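Jarcombe Repair Days – the gallery
Last updated: Tue 21 December

We opened up so many old desktops at Jarcombe this fall, and I loved every minute of it! I still get a kick out of seeing how much fits into one of these cases. More pictures go up as I sort them.

A Dell tower on its side with the panel off – blue drive carriers, a graphics card in its slot and the CPU socket out in the open.

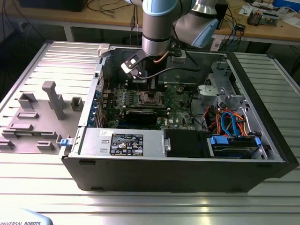 Samira Khalaf wrote in to say that her first tower had 2 memory slots and a fan you could hear from the yard, and she would still take it over a laptop any day.

Me too, Samira! The parts shelf has grown a lot since September, so if you need a drive cable or a spare bracket, come dig through it with us.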